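Put 29 days into the Lowther Flakitz now, so a few notes for anyone on the fence. Mine are the grey and gum colourway, size 4 in kids' for my daughter and a men's 15 for me. Yes, they make both.

Fit: long and narrow. Constanza Tapia told me to go down half a size and she was right. The toe box gives a bit after three or four wears.

The laces are rubbish. Flat, slippery, undone before you reach the tram. I swapped them for the oval ones off my old Bodos – much better.

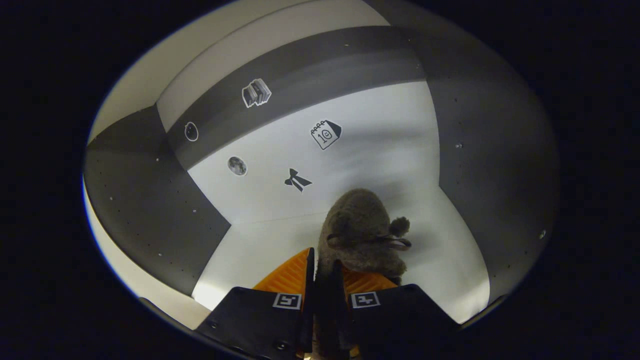
Black with orange, always a good combo.

Colour on the suede is darker than the website shows. Closer to charcoal. Goes fine with work trousers.

Price: I paid full whack. Keith Costigan waited and got his for a lot less at the Kirken outlet, so check there first.

A black pair is due in December. Narendra Rastogi reckons it'll have the padded collar from the high top. I'd buy that one.

Will post again once the soles have had a proper winter.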